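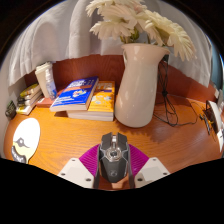 Wikmont Makers' Help Board: Robotics and Data Kit Section

Is the Landetti hand-held gripper kit worth buying for a small group?

We are four people with a shared workshop and one second-hand arm. We want to record everyday jobs by hand first: picking up a mouse, moving it, setting it down, that sort of thing. The Landetti kit has ribbed soft fingers and a fisheye camera mount, and the seller says one session of 60 recordings is enough to test a simple pick-up. A friend's club uses the Popescu kit, which costs more but comes assembled. I have three worries. Do the fingers hold smooth, sloping things like a computer mouse? Does the table have to be bare? And how long do the fingers last before the ridges wear down?
Posted by benchend, Monday, September 5, 2022

tallowfield
I have had the Landetti for 9 months and used it most weeks. A mouse is a fair test because the sides slope and the back gets narrow. Come in from behind, keep both fingers level with the widest part and close slowly. If you grip too near the tail it twists as you lift. With the wheel end pointing away from you the sides are easy to line up, and the fingers bend in enough to hold.

You don't need a bare table. I leave books, a vase of flowers and a cup at the back and keep the front clear. What matters more is moving things between recordings. Our first lot was all done with the mouse in one spot, and the arm was useless as soon as we shifted it.

My fingers went soft at the tips after 2,000 grips or so by the counter in the software. A spare pair is easy to fit. Check the screws on the finger plates before each session, as mine worked loose twice. The printed instructions skip the camera calibration completely, so download the longer guide before you start.

pinhole_d
Get the Popescu. Ours worked out of the box.

Wasine Repairs
We sell spares for both, so bear that in mind. The Landetti is cheaper to keep going as every part comes off with one small driver. The Popescu fingers are glued and you have to buy the whole jaw. Allow 8 hours to build the Landetti if you have not done one before, and do the cable last. For a group of four I would buy one kit and two spare pairs of fingers, then see how much recording you really do before paying for a second. We had no finger stock last November and people were waiting, so order them with the kit.

Contact the board | © Wikmont Makers | Back to top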